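Fixing a Door-Open Task When the Gripper Sticks to the Handle

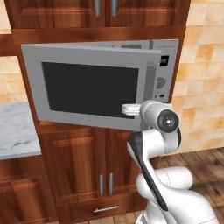

2 min read

So your simulated arm opens the microwave beautifully and then won't let go. Mine did this for most of June, and I blamed pretty much everything except the real cause, so let me save you some time.

My setup is a kitchen in the Stukach simulator with a Wokon arm model and a microwave built into a tall cherry cabinet. The handle is a little white thing near the lower right corner of the door, and that small size matters later on. The door would swing out to the left just fine, the policy would send "open gripper," and then the wrist would jerk so hard that the door slammed shut or (my favorite!) the whole arm flew off through the cabinet.

Step one: turn the policy off. Replay one saved episode with plain scripted commands. If it still sticks, your training is innocent and you can stop staring at reward curves. Mine stuck 13 times in 30 replays.

Step two: log the contact forces at the fingertips. A gentle pull on this door needs next to nothing. I was seeing spikes of 935 newtons right at release, and no handle like this deserves that.

Step three: draw the collision shapes. This is where I finally felt silly. The handle you see and the handle the physics engine sees are two separate meshes, and my collision one was way too fat. The fingers closed on it, ended up inside it, and when they tried to leave, the solver shoved them out with everything it had. Swap in a plain box that matches the visible handle and rerun your replays.

Step four: cap the grip force and slow the release. I open the fingers over 24 control steps now, then back the wrist straight off the handle before it moves sideways. If you back off at an angle, you'll hook the door and drag it with you.

Please do this before you copy anything to hardware. Loredana Morelli, who shares my test bench, made me add a force limit that stops the arm cold -- she was right, and I grumbled anyway. Set it low, trip it on purpose a few times, and check that the arm stays put until you reset it by hand.

One thing I haven't solved: with the door swung really wide, the wrist still gets twitchy near its joint limit. Moving the base back a little helps. If you've got a better fix, I'd love to hear it.

Related posts
Reading Contact Logs in Stukach
Purves Hinges and Why They Squeak in Sim
My Relldale Drawer Keeps Closing Itself
Resetting a Wokon Arm After a Force Stop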